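Ticket 3268 - Bedroom tidy: item on bed to nightstand
Product: Fena home arm, simulation build 622
Opened by: Hiba Awad
Assigned to: Wayne Mottram
Status: Open, waiting on customer

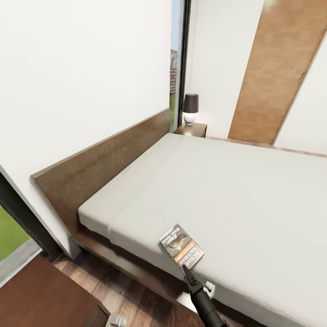 Can the arm clear a bedroom without someone watching it?

At this build it can't be relied on to. It handles rigid items on hard surfaces well enough to leave alone, but soft surfaces and thin items still need a person ready to stop the run.

Original report (Hiba Awad, Grinstead)

We are evaluating the arm for the Stellis apartments and have been working through the chore list in simulation before anyone signs off on hardware. The task is "pick up the book and put it on the nightstand." Book is a paperback, lying on the mattress close to the near edge. Nightstand is the dark one in the corner past the head of the bed, with the lamp on it.

Expected: gripper closes on the book, lifts, carries it to the nightstand, sets it down beside the lamp.

What we get is one of two things. Either the fingertips go under the lower edge of the book and the book slides up the bed ahead of them, or the fingers close with only the cover between them and the rest hangs open on the way up. On the second one the log says grasp OK and the run carries on to the place step.

Same settings work fine on the kitchen list. We ran cups, a cereal box and a folded towel last week with no trouble worth writing up.

Reply 1 (Wayne Mottram)

Thanks for the detail. A few things to check first.

1. Which surface profile is loaded? Settings, Scene, Contact. If it says "table" the planner treats the mattress as a hard top and comes in too shallow.
2. Is the object tagged as rigid? A paperback should be tagged "hinged."
3. Please send the log from one slide and one cover-only grasp. Error code if there is one.

Reply 2 (Hiba Awad)

Profile was "table." It carried over from the kitchen list. Changed it to "soft" and reloaded.
Book was tagged rigid. There is no "hinged" option in my menu, only rigid, cloth and liquid container.
Logs attached. The slides give code 3929. The cover-only grasps give no code at all, and that bothers me more than the slides do.

Reply 3 (Wayne Mottram)

Code 3929 is "object moved during approach." That is the right code and the arm should stop and retry on it. If it doesn't retry, turn on Retry on Contact. It is off by default.

You're right about the menu. "Hinged" went in one build after yours. I have asked Jade Mapplebeck to put the newer build on your account.

The missing code is a fault on our side. The grasp check only looks at finger gap and force, and a cover plus a few pages is enough to pass. I've filed it separately and linked it here.

Reply 4 (Jade Mapplebeck)

New build is on the account. You need to sign out and back in or the object menu won't refresh. Your saved scenes will carry over, but the contact profile resets to "table," so set it again.

Reply 5 (Hiba Awad)

Reset the profile, tagged the book as hinged, turned on retry. Ran it overnight, 400 attempts with the book turned a little differently each time.

Slides are mostly gone. When one happens it backs off and comes in again from the side, and that usually gets it. Cover-only grasps are down but still there, and still logged as OK.

Lorraine Catterall on our side wants to know if this is something a tenant could run while they're out. I told her no for beds. Kitchen counters, probably.

Reply 6 (Wayne Mottram)

I'd give her the same answer. For now, add a pause after lift so a person can confirm before the carry. Chore editor, Steps, Insert Hold.

One more question - do you need the book flat on the nightstand, or is leaning against the lamp acceptable? The place check is strict and will fail a lean. Crisóforo Tapia at Rowbotham loosened his for a similar job, and I can send you his values if that helps.

Leaving this open until I hear back.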